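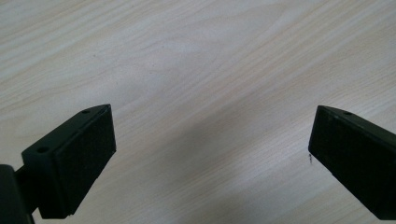 Grippers & End Effectors > Choosing and comparing

Padded fingers or bare ones for thin stuff on a table?

Posted by benchtop_lou, June 10, 2026

I've been swapping finger sets on my handheld gripper all week and I'm having a great time with it! The black blocky ones with the textured pads are on right now. They're the Ovberg set, and before that I ran the plain Vasić fingers. Blocks, cups, markers, all lovely with the pads. Flat things are my trouble. Out of 20 tries at picking a playing card off the table, the pads got 8 and the bare fingers got 14. Do I give up the pads, or is there a trick to it?

Femi Nnaji

Keep the pads! I went through the same thing on my Trarnero arm and loved figuring it out. A thick soft pad tends to round over right at the tip, so it rides up on a card when you want it to get under. Trim the pad back a hair so the hard tip touches down first (sharp blade, go slow), or try a thinner pad if you don't want to cut a good one. Also come in at a slight tilt, one finger planted, and sweep the other toward it. My card pickups got so much better that I did it for fun all evening.

Check your finger screws too. Mine had worked loose and one tip sat lower than the other.

gridley

restarard fingers, never looked back

mopsy_k

Seconding the tilt. Wipe the table and the pads first, mine pick up lint like crazy and then they slide. Haven't tried trimming.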